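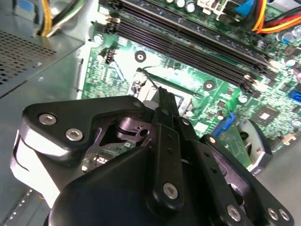

Fouad Abou Zeid
Workshop correspondent

The bench at Badlow handles office desktops that have come off lease. Moussa runs it, and most of what he has to say concerns the order of work.

"Case open, then wires," he said. "I look at where each bundle runs before I touch the board. People pull the board first and find a lead still on it."

He sorts the units by board, not by age. Green boards in small cases make up most of the April intake, 190 machines from an office in Truro. Of those, 70 went straight to parts.

Power supplies are judged on the label first. Moussa reads the rating and the approval marks, writes the part number on the job sheet and only then reaches for the tester. 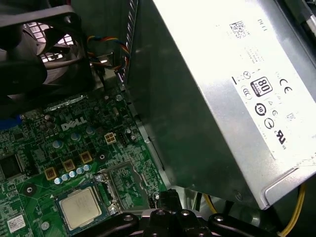
Issue 2

"The label is the first thing to go missing under dust," he said. "Wipe it, read it, write it down. A supply with no readable label goes in the scrap bin here, even if it runs."

Fans are spun by hand and listened to. He does not oil them. A noisy fan is replaced - the cost is lower than the time.

Asked which step causes the most damage, he named the processor socket. The lever is released, the load plate goes right up, and the chip is lifted straight, held by its sides.

"Two bent pins and the board is finished for us," he said. "I can straighten one on a good day. I don't plan on it."
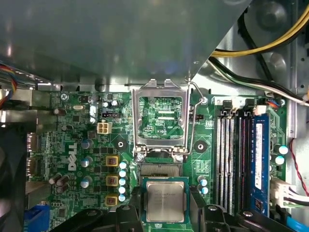 Processor and open socket, load plate raised.

Old paste comes off with alcohol and a lint-free cloth. Chips go into trays with the contacts down and are matched to boards by the number on the job sheet. Finished units are sent on to Zikimville, where the drives are fitted.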